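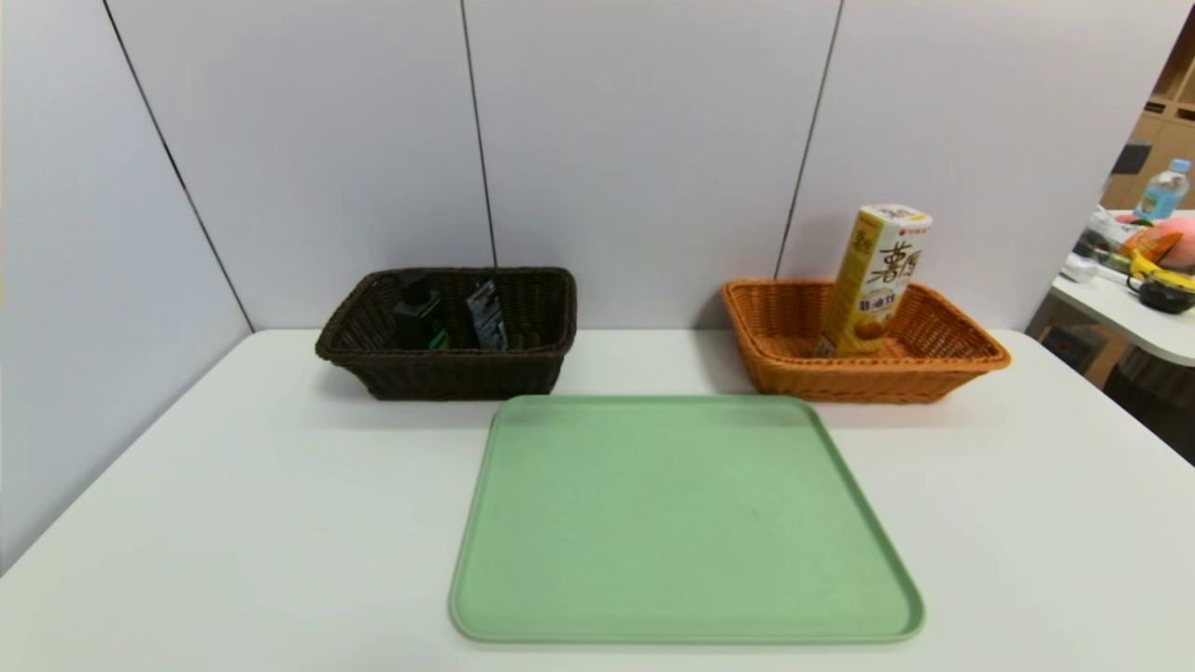 Rosalía Cordero has a way of apologizing for the noise before you've noticed any. She walked me through the side door at Skivosbridge a little after the early shift had settled in, handed me a coffee I hadn't asked for (and was very glad to have), and began talking about groceries before either of us had found a chair.

She has worked at Plernberg for 14 years, most of them on her feet, packing mail-order food parcels: sauces, drinks, dried noodles, snacks, the sort of things people miss when they live a long way from where they grew up. Since April she has had a different job, with a title she still says slowly, as if trying on a coat. She is a station trainer, and the ones she trains are robots.

"My mother asked me if I talk to them," she told me, laughing. "I said, Mamá, I talk to everything. I talk to the tape gun. Of course I talk to them."

The work itself is easy to follow once somebody patient explains it, and Rosalía is very patient. Goods come to a station in small baskets. The robot has to take each thing out and put it on a tray without dropping it, crushing it or knocking over its neighbor. Then the tray goes on to a person, who checks it against the order and does the wrapping. That last part is still done by hand at Plernberg, all of it, and when I asked whether it would stay that way she gave me a long look over her cup.

"I can tell you what they told us, which is yes, for now. And I can tell you I asked what 'for now' means, and I asked it twice. I think people respect you more if you ask twice."

She was not in favor at the start. When the company first brought in the system, from a firm called Lutden, she was one of the people who signed a letter asking for a proper meeting, and she is still rather proud of that letter. They got their meeting. It ran past lunch. What came out of it was a written promise that no packer would be let go during the first year, and that the training jobs would be offered to the floor before they were advertised anywhere else.

"I put my name down mostly because my shoulder was bad," she said. "I'd like to give you a nobler reason. But on the old line I could lift up to 100 parcels in a morning, and by evening I couldn't reach the top shelf in my own kitchen. My husband was getting the plates down for me."

And the shoulder now? She rolled it for me, right there at the table, and smiled. Better. Her eyes get tired instead, and so does her patience on certain afternoons, though I saw no sign of it.

Cartons, she explained, are her favorites. A tall drink carton has flat sides and stands up nicely, even if it leans a bit in the basket. Soft packets are another matter altogether. They slump, they shine under the lights, they slide down behind whatever is next to them, and a packer's fingers sort all of this out without the packer ever thinking about it.

"You don't know what your hands know," she said. "I had to sit down and work out how I pick up a bag of something. Do I pinch the corner? Do I slide it up the side first? All those years and I couldn't have told you. I went home and practiced in front of the cupboard like a crazy person!"

Duyên Đồng joined us partway through, still pulling off her gloves. She runs the packing side of the floor, so it is her people who receive the trays, and she is a little cooler on the whole business than Rosalía is, in a friendly way. The two of them have shared rides to work for years and finish each other's complaints.

Her worry is the quiet. On the old line the packers stood shoulder to shoulder and talked all day long, about children and landlords and whose turn it was to bring the cake. Now the stations are set apart with panels between them. "It's cleaner, it's brighter, nobody's back hurts the way it did," Duyên said. "But I had a girl start with us in the spring, and it took her weeks to learn everyone's names. Before, she would've known by the first break."

So Duyên moved the breaks. Everybody on a shift now stops at the same time for 20 minutes, stations and all, which the planners didn't love. She got her way in the end, and there is cake again.

Pay came up too, as it should. The trainers earn a bit more than the packers, and both women think the gap ought to be smaller, given that the packers catch whatever the stations get wrong. Duyên has raised it and means to keep raising it. Rosalía, who would be on the comfortable side of that gap, nodded the whole time her friend was speaking.

Before I left I asked Rosalía what she would say to a packer somewhere else who has just heard that the robots are coming. She thought about it for so long that Duyên started to answer for her and was waved away.

"Get it on paper," she said finally. "And then go and stand next to the thing and watch it work. I was scared of it for months and I'd never even seen it. Go and look, and bring your questions, and if they don't like your questions, bring a friend."

Then the bell went for the break, and I was sent off with a slice of cake in a napkin.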